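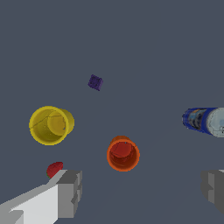
Pour Rami Sabbagh, le disque de quatre titres reste un « objet de patience » : il retient l'auditeur entre deux albums, mais il engage assez peu le label pour que celui-ci accepte d'y laisser passer des choix d'arrangement qu'il refuserait ailleurs. La formule, recueillie au cours de la deuxième campagne d'entretiens, résume une position largement partagée dans notre échantillon. Elle laisse cependant ouverte la question qui occupe la présente section, à savoir la manière dont les titres d'un format court sont repris, déplacés ou abandonnés lorsque paraît l'album qu'il annonçait.

Figure 1. Gobelet jaune couché et petit cube violet sombre sur fond gris ardoise (image de synthèse).

4.1. Constitution du corpus

Le corpus réunit 304 disques de format court parus chez des labels indépendants et relevant de la soul, du rhythm and blues contemporain et de leurs marges. Ont été retenus les disques comportant de trois à sept titres, vendus ou diffusés sous un intitulé propre et dotés d'une pochette distincte. Les rééditions, les recueils de remixes et les captations de concert ont été écartés, à l'exception des cas où un enregistrement public constituait la seule version disponible d'un titre repris ensuite en studio.

Les notices proviennent de deux sources. La première est le catalogue du distributeur Tilter, consulté dans sa version destinée aux disquaires, où figurent les durées, les crédits et l'ordre des pistes. La seconde est constituée des feuilles de fabrication communiquées par le label Vastevlow pour l'ensemble de ses parutions. Lorsque les deux sources divergeaient, la feuille de fabrication a été préférée pour l'ordre des titres et le catalogue pour la date de mise à disposition. Les divergences portent surtout sur les interludes, que le distributeur rattache parfois à la piste précédente.

Les 16 entretiens semi-directifs ont été menés auprès de responsables artistiques, d'ingénieurs du son et d'interprètes. Ils ont été transcrits intégralement, puis codés selon la grille présentée à la section 3. Les personnes citées nommément ont donné leur accord et relu les passages qui les concernent.

4.2. Durée et ordre des titres

La durée médiane des disques du corpus s'établit à 19 minutes. Cette valeur masque des usages assez différents. Les premiers disques d'un interprète tendent à être plus brefs et à s'ouvrir sur le titre déjà diffusé isolément ; les suivants placent volontiers ce même type de titre en deuxième ou en troisième position, après une ouverture plus lente ou un interlude parlé. Plusieurs responsables artistiques décrivent ce déplacement comme le signe qu'un public est acquis et qu'il n'est plus nécessaire de le saisir dès les premières mesures.

L'examen des feuilles de fabrication conduit à nuancer cette lecture. Chez Vastevlow, l'ordre des titres est fréquemment arrêté tard, parfois après la livraison des visuels, et il dépend pour une part de contraintes matérielles. Le pressage sur vinyle impose un équilibre des faces que la diffusion en ligne ignore. Un titre long, placé en clôture dans la maquette, peut ainsi remonter en fin de première face et modifier l'économie de l'ensemble. L'ordre retenu pour le vinyle est ensuite conservé en ligne par souci d'unité du catalogue, de sorte qu'un auditeur qui n'a jamais manipulé le disque en perçoit malgré tout la césure.

Le cas des interludes mérite une attention particulière. D'une durée souvent inférieure à la minute, ils sont rarement mentionnés dans les documents de promotion et ne donnent lieu à aucune diffusion séparée. Ils assurent pourtant des fonctions précises : transition tonale entre deux titres, présentation d'un musicien invité, reprise d'un motif qui ne sera développé que sur l'album. Les ingénieurs interrogés y voient un espace de travail à part entière, où peuvent être essayées des prises de voix plus proches, des souffles conservés ou des réverbérations laissées sans correction.

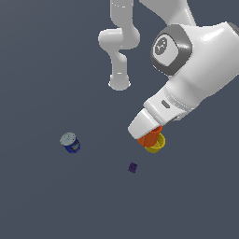
Cette liberté relative se retrouve dans le traitement des arrangements. Les titres du format court sont, dans l'ensemble, moins chargés que leurs versions d'album : une guitare, une ligne de basse, une percussion discrète et des chœurs réalisés par l'interprète suffisent dans de nombreux cas. Il serait imprudent d'y lire une préférence esthétique constante. Les budgets d'enregistrement sont plus faibles, les séances plus courtes, et les musiciens additionnels ne sont sollicités que lorsque la parution de l'album est décidée. Les entretiens montrent toutefois que les interprètes s'approprient cette économie et la défendent ensuite lorsque le label propose d'étoffer les mêmes titres.

4.3. Du format court à l'album : le cas Dimaculangan

Le parcours du duo Dimaculangan permet de suivre ces opérations sur trois parutions successives. Le premier disque, enregistré au studio Prolow en plein mois d'août, comprend cinq titres dont deux ont été repris sur l'album. Le deuxième, conçu explicitement comme une annonce, en comprend six, dont quatre ont été repris. L'album réunit donc six titres connus et cinq inédits, proportion que la direction du label jugeait élevée et que le duo a maintenue.

Les titres repris n'ont pas tous subi le même traitement. Les deux morceaux issus du premier disque ont été entièrement réenregistrés, dans une tonalité abaissée d'un demi-ton pour le plus ancien. Ceux du deuxième disque ont été conservés dans leur prise d'origine, avec un nouveau mixage qui avance la voix principale et raccourcit les fins. L'un d'eux perd son introduction instrumentale, laquelle est déplacée à l'ouverture de l'album et reçoit un intitulé propre. À l'écoute suivie des trois parutions, ce motif fait figure de citation ; à l'écoute du seul album, il tient lieu de prologue.

Les titres abandonnés sont également instructifs. Les deux morceaux du deuxième disque qui ne figurent pas sur l'album sont les plus lents, et tous deux reposent sur un texte à la première personne dépourvu de refrain. Le duo indique les avoir considérés comme achevés et n'avoir pas souhaité les exposer à une nouvelle version. Le label, pour sa part, invoque la cohérence rythmique de la première moitié de l'album. Ces deux explications ne s'excluent pas et nous n'avons pas cherché à les départager.

Le tirage physique du deuxième disque, de quelque 900 exemplaires, n'a pas été renouvelé. Les deux titres abandonnés demeurent accessibles en ligne, mais ils y sont rattachés à une parution que les interfaces d'écoute relèguent sous l'album, dans une rubrique où se mêlent titres isolés et disques courts. La hiérarchie éditoriale voulue par le label se trouve ainsi recomposée par le classement du diffuseur. Rami Sabbagh relève à cet égard que les auditeurs arrivés par l'album découvrent le disque d'annonce à rebours et tendent à en traiter les titres propres comme des chutes de studio, alors qu'ils ont été mixés et publiés les premiers.

4.4. Portée et limites

Les observations qui précèdent portent sur des labels de taille modeste, dont les équipes suivent un disque de la maquette à la distribution. Elles ne sauraient être étendues sans précaution aux structures où la sélection des titres relève d'un service distinct de la direction artistique. Le recours au catalogue d'un distributeur unique introduit en outre un biais en faveur des parutions pourvues d'une édition physique, les disques exclusivement diffusés en ligne y étant moins régulièrement documentés.

Une seconde limite tient à la notion même de reprise. Nous avons considéré comme repris tout titre conservant son intitulé et l'essentiel de sa ligne vocale, quelles que fussent les modifications de l'accompagnement. Ce critère écarte les cas où un couplet, un motif de basse ou une suite d'accords passe d'un disque à l'autre sous un nom différent. Les ingénieurs interrogés en signalent plusieurs, dont certains ne figurent dans aucun crédit. Leur repérage supposerait une comparaison des sessions d'enregistrement, auxquelles nous n'avons eu accès que pour les séances tenues chez Prolow, et fait l'objet de la section 5.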